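Minutes of the demonstration group meeting
Project Notero, Bisgaard workshop
May 1, 2022

Present: Alistair Sutherland (chair), Sille Egilsson (minutes), Erkum side by telephone
Apologies: Zurska

1. Minutes of the last meeting

The minutes were approved with one correction. Under item 3 the word "recorded" should be "accepted". Alistair asked that in future we keep these two words apart, as a demonstration can be recorded and later refused.

2. Status of the hand demonstrations

Sille reported on the whiteboard tasks. The target agreed with Erkum is 200 accepted demonstrations for each task. The wiping task has reached this number. The task of turning the board on the table has not, and it will continue in May with the same two operators.

Erkum asked if the remote control station could be used for the turning task also, to save the arms of the operators. Alistair answered that he tried it and that it was slow. With the remote station he can not feel when the finger touches the rail, and he stops too early or pushes too hard. With the gripper in the hand this is felt at once. It was agreed to stay with the hand-held gripper for the turning task and to keep the remote station for the drawer task only.

3. Table set-up for the whiteboard

The board is placed flat on the white paper, at an angle to the table edge, and the operator comes to the rail with the fingers open. Alistair wants the angle to be changed between demonstrations and not only between sessions. Sille agreed, but noted that this makes each session longer. 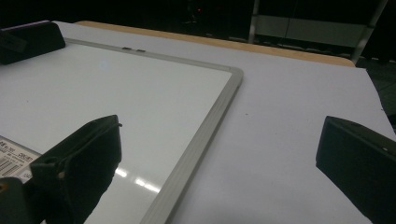
4. Reflections from the ceiling lights

The overhead light gives white patches on the writing surface. Erkum find this acceptable in a part of the material, but they do not wish to have it in all of it. There was some discussion about a matt film on the board. Alistair was against, for the reason that the robot will later meet ordinary boards in ordinary rooms.

Decision: no film. One row of lights will be switched off for every second session -- Sille writes in the log which sessions these are.

5. Speed of the operators

Erkum played back a part of the last delivery and found the closing of the fingers too quick in many places. The operators get used to the task and begin to hurry, mostly in the last part of the day. It was proposed to make a pause of 10 minutes after each block. Sille asked that the first demonstration after a pause is treated as practice and not delivered. Agreed.

6. Drawer task by remote control

The delay in the picture is better after the cable was changed. Alistair has still a problem with the left hand controller, which sometimes loses its zero position. He will write to Zurska about a replacement. Until then the task is paused.

7. Actions

Alistair: letter to Zurska about the controller
Alistair: short instruction for operators, 4 pages at most, with the new rule about the angle
Sille: log column for the lights
Erkum: list of the demonstrations that were too quick

8. Any other business

Sille asked if meetings on a Sunday can be avoided. Alistair will propose another day by e-mail.

Minutes taken by Sille Egilsson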